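Topic: Tray transfer cell, kitting line, first month
Forum: Assembly and Packing > Automation on the floor

feedlane46
Posted 03/10/2019
We're moving kitting at Rarkham from hand transfer to a two-arm cell. Folten is the integrator. Target is 3000 parts per shift with a ceiling of up to 4000. The sim layout went to the operators for comment before the floor was marked.

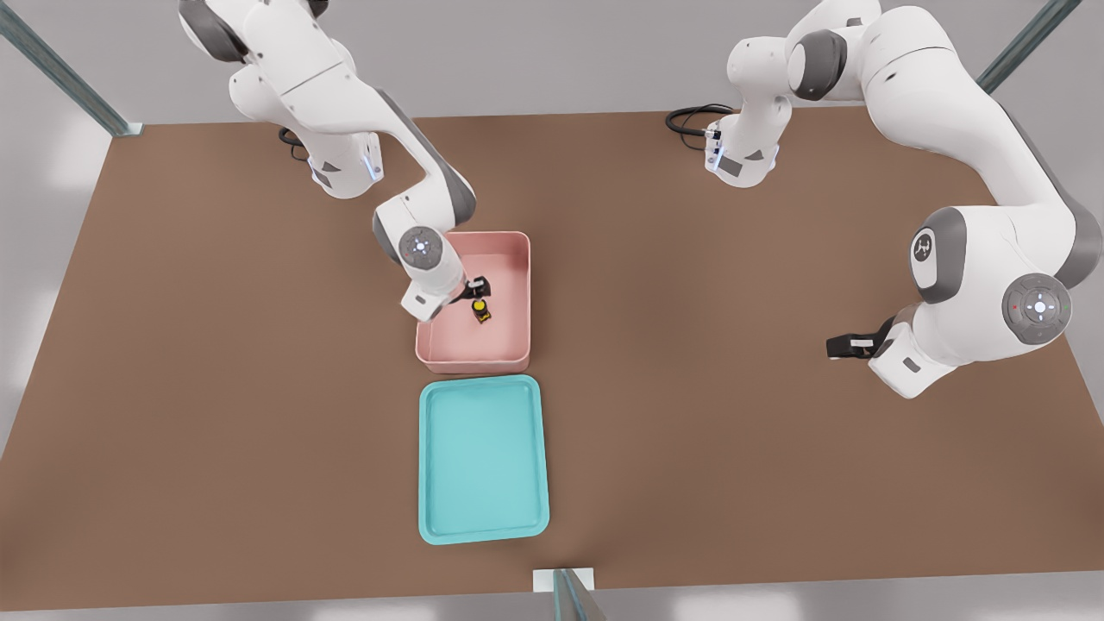
Cell layout, left arm in the pink tray, turquoise tray in front.

Two of our kitters move to tray staging and fault recovery. Same pay grade, four hours of training.

bench_rat
Four hours is thin. At Haworth the recovery job was harder than the kitting job. You stand idle, then get three faults in a row, and the line lead wants to know why you're slow.

tolstack
Disagree. Ours took 20 minutes to learn the reset sequence. The trouble was part presentation.

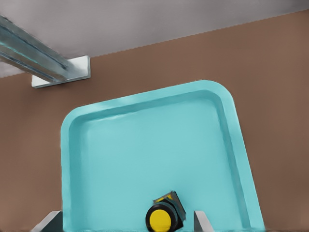

If a part can end up in more than one orientation, somebody has to decide who corrects it, the cell or the operator. Put it in the work instruction. We didn't, and second shift did it by hand for weeks.

feedlane46
Noted. Pilier wrote the instruction and it says nothing on orientation. Will raise it.
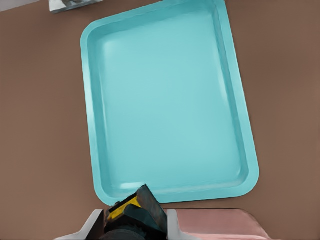 Turquoise tray, empty, gripper at the rim.

bench_rat
Who swaps trays, and does the cell stop for it? If it stops, your 3000 is optimistic.

feedlane46
Staging operator. It stops.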